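Draltmont Library Trust Opens Technical Reading Room in Etdale

ETDALE, 2024-08-09 - The Draltmont Library Trust today opened a technical reading room on the second floor of its Etdale branch. The room holds 1519 titles in engineering, transport, computing and the building trades, and is open to any resident with a library card.

The collection comes mainly from the former Šimek Technical School, which closed its own library last year and transferred its holdings to the Trust. Staff at the Etdale branch sorted and cataloged the books over the winter and spring. Titles that were badly damaged or that the branch already owned were passed on to other libraries in the region.

"People in this town work with their hands and with machines, and they kept asking us for books we had to order from somewhere else," said Sarla Jaiswal, director of the Draltmont Library Trust. "Now they can come upstairs and find a good number of them on the shelf."
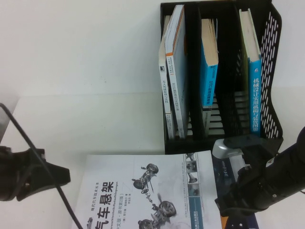
Of the titles in the room, 327 are in languages other than English. The largest groups are German, Chinese and Czech. Each has been entered in the online catalog under its original title and an English translation of that title, so readers can search in either form. Audrey-Anne Tremblay, who led the cataloging work, said the foreign-language books took the most time.

"We had help from readers who know the languages and the subjects," Tremblay said. "A literal translation of a textbook title can send you to the wrong shelf."

Most books may be borrowed for three weeks and renewed twice. Reference works, standards and bound journals must be used in the room. Cardholders may have up to six technical titles on loan at one time. Requests to move a book to another Draltmont branch can be placed online or at any desk, and there is no charge for the service.

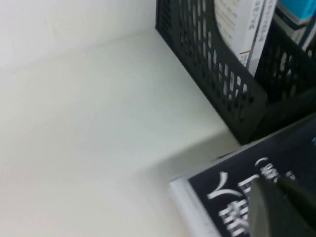 The reading room has 43 seats, including eight at desks with power outlets. Two small study rooms can be reserved for up to two hours. A large-format scanner is available for drawings and maps; users pay only for prints. The room can be reached by stairs or by the elevator next to the main entrance.

Renovation of the second floor was paid for by the Trust and by a grant from the Imley Fund. The work covered new lighting, flooring, shelving and a replacement for the old heating unit. The fund will also pay for new purchases in the first year, with a target of 300 added titles. Readers can suggest books by filling out a form at the desk.

A series of evening talks will begin in November. Roel Bakker, a retired bridge inspector, will give the first one, on reading old structural drawings. Admission is free, but seats must be reserved.

Hours for the technical reading room are Monday through Thursday, 10 a.m. to 8 p.m., and Saturday, 10 a.m. to 4 p.m. The room is closed on Friday and Sunday, except for today's opening.

Media contact: Jocelyn Dumlao, Communications Office, Draltmont Library Trust, Etdale Branch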